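Sort your small parts before you need them

My father-in-law kept every switch he ever pulled out of a machine in one coffee can, and I loved the man, but that can cost me most of a March weekend. I was after one green push button. I found it near the bottom, under a tangle of terminals and a dead fuse, and by then I'd lost all interest in the repair!

So I've become a bit of a bore about sorting. Graciela Ocampo, who shares the shop with me, thinks labels and drawers for everything is the way to go (she has over 30 drawers and forgets what's in half of them). I'd rather have fewer, bigger bins and one shallow tray in the middle – tip a handful into the tray, spread it out, and put things away from there. Color helps a lot with buttons. You see the cap before you read any part number.

And please, buy bins you can see through. The solid gray ones look tidy on a shelf and they tell you nothing.

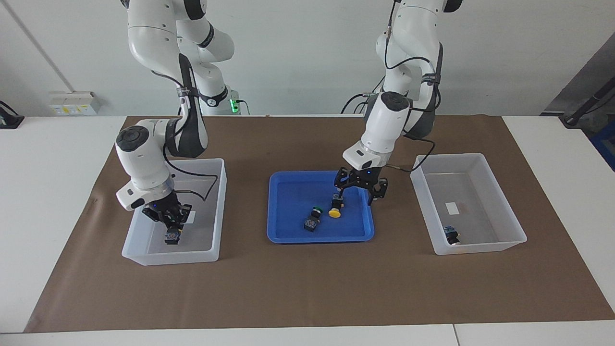 Green and yellow buttons in the blue tray, with a clear-ish bin on either side.

Graciela says the tray is one more thing to wash. Fine, I'll wash it. I still want the brown paper underneath too, for the table's sake, and I'm not giving up my spot by the window.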